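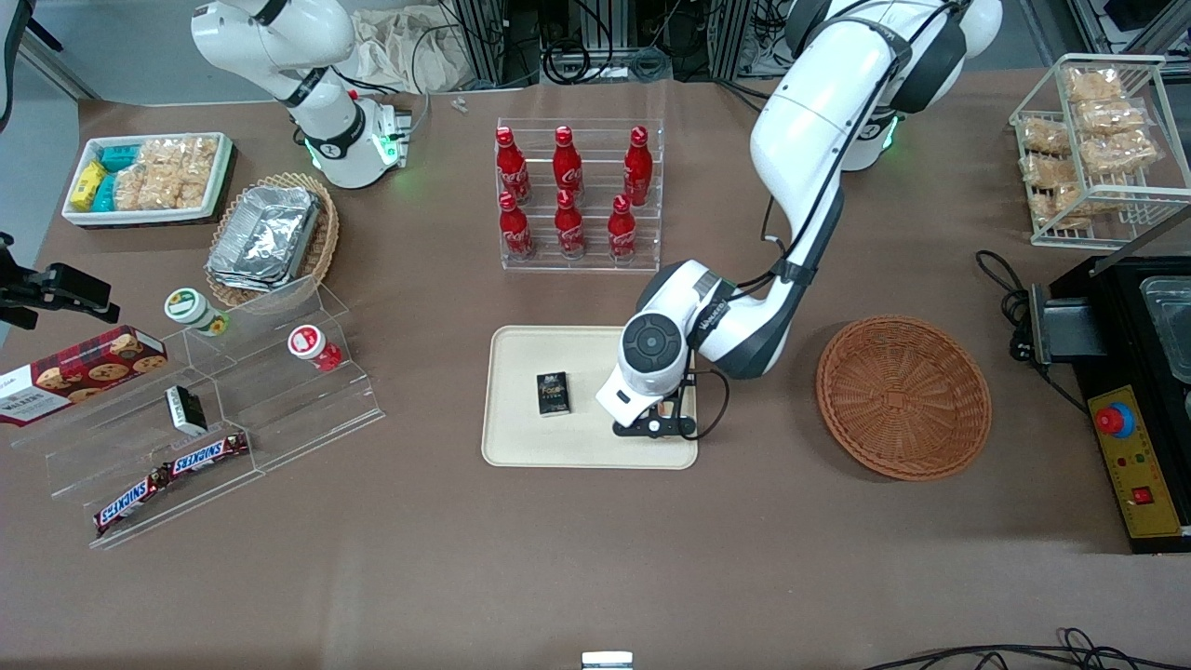

Der Kiosk, der nur auf einem Tisch existiert

Ein Werkstattgespräch über zwei Arme, zu viele Kekse und die Frage, wann ein Hobby einen Not-Aus braucht

15.08.2020

Wer den Erbauer von Cluvora in der Gemeinschaftswerkstatt Bedham besucht, bekommt zuerst etwas zu essen angeboten und dann eine Warnung. »Nichts vom Tisch nehmen«, sagt er. »Was auf dem Tisch steht, ist Messaufbau.« Gemeint sind unter anderem sechs Flaschen Cola auf einem durchsichtigen Ständer, zwei Snickers und eine Packung Walkers. Seinen Namen möchte er nicht lesen, sein Arbeitgeber halte ihn für einen Menschen mit vernünftigen Abenden.

Cluvora soll ein Kiosk werden, den zwei weiße Roboterarme bedienen. Angefangen hat das im März, damals mit einem einzigen Arm und einem Küchentisch. »Der Küchentisch hat gewackelt, und bei jeder Bewegung hat der Arm sich selbst korrigiert, und davon hat der Tisch wieder gewackelt. Das sah aus wie Seekrankheit.« Der Umzug in die Werkstatt war dann weniger ein Entschluss als eine Bitte aus der Familie.

Die Aufgabe klingt überschaubar: Ware aus dem Regal greifen, auf das Tablett in der Mitte legen, fertig. Warum dauert das Monate? Er holt Luft. »Eine Flasche ist nett. Die ist rund, die steht, die hat oben einen Deckel. Eine kleine Schachtel, die auf der schmalen Kante steht, ist eine Beleidigung. Wenn die Backen zwei Millimeter danebenliegen, schubst man sie um, und dann liegt sie da und man fängt von vorn an.« Und die Snacktüten? »Über Tüten rede ich erst nach dem Mittagessen.«

Er hat die Schachtel trotzdem zur Prüfaufgabe erklärt. 104 Versuche hat er in der letzten Runde protokolliert, 66 davon gelten als gelungen. Auf die Frage, was als gelungen zählt, wird er kurz formell: »Schachtel heil, Tablett heil, ich habe nicht geschrien.« Das dritte Kriterium steht tatsächlich in seiner Tabelle, in einer eigenen Spalte.

Über Geld spricht er ungern, dann aber genau. 2000 Euro habe er sich am Anfang als Grenze gesetzt, für alles außer den Armen, die er gebraucht bekommen hat. »Die Grenze gibt es noch. Ich sehe sie, wenn ich mich umdrehe.« Überrascht hätten ihn vor allem die Kleinteile. Aluprofile, Winkel, Kabel, noch mehr Kabel. Dazu die Acrylregale, die er bei Pereyra hat zuschneiden lassen, einem Betrieb zwei Straßen weiter, der normalerweise Auslagen für Bäckereien baut. »Die haben gefragt, wofür die Stufen so schräg sein sollen. Ich habe gesagt, für einen Kunden mit eingeschränkter Beweglichkeit.«

Am meisten Ärger macht ihm ausgerechnet das durchsichtige Material. Das Auge des Systems schaut mal auf das Acryl, mal hindurch und ist sich hinterher seiner Sache sehr sicher. Eine Weile klebte er matte Folie auf die Kanten, dann gefiel ihm der Kiosk nicht mehr. Jetzt rechnet die Software mit festen Plätzen für das Regal, und wehe, jemand wischt Staub.

Zweimal hat er bisher vor Publikum vorgeführt, zuletzt beim offenen Abend in Jedville. Von 9 Bestellungen kamen dort alle an, eine allerdings bei der falschen Person. Die habe sich gefreut und nichts gesagt. »Kundenzufriedenheit ist ein dehnbarer Begriff.«

Ob er selbst noch Süßes mag? Er überlegt länger als bei allen technischen Fragen. Snickers ja, sagt er, aber er greife inzwischen von oben, mit Daumen und Zeigefinger, und warte einen Moment, bevor er anhebe. Als Nächstes will er die Körbe angehen, in denen nichts so liegt, wie es gestern lag. Einen Termin dafür nennt er nicht. Vorher müsse er einkaufen.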